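Turning Knobs Before Touching Them

Renu Pal spent most of the spring on dials. Her group at Larkalis trains two-arm robots in simulation, and the result it posted in December concerns how a policy learns to read a control it is about to turn.

"We used to tell the arm where every pointer was," Pal said. "Now it has to look."
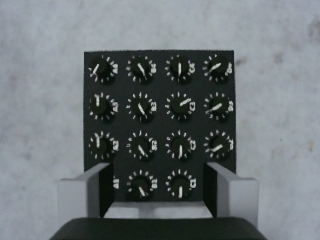
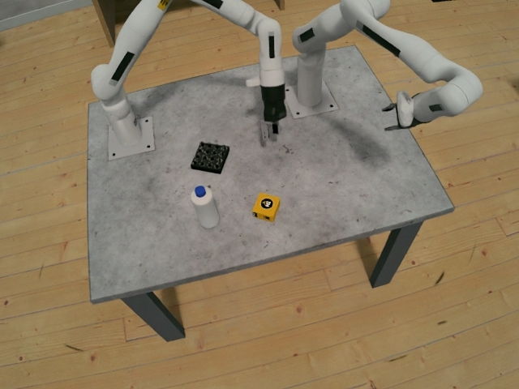 What changed

The method, called Saavedra, splits each attempt in two. The policy first guesses the angle of one knob from the camera views, then plans a grasp from that guess. If the guess is poor, the attempt is scored as a reading error – the grasp isn't blamed for it.

Pal's team ran 326 simulated attempts with the split and 300 without. With it, 157 ended at the requested setting. She would not call that good.

"It's under half," she said. "But we know which part failed, and before we didn't."

Most misses came from pointers near vertical, where up and down were confused.

Next steps

Tala Shboul, who wrote the scoring code, wants to vary the lighting and the label print before anything moves to hardware. She expects that to take six months.

"I'd like to see it fail on a new panel first," Shboul said.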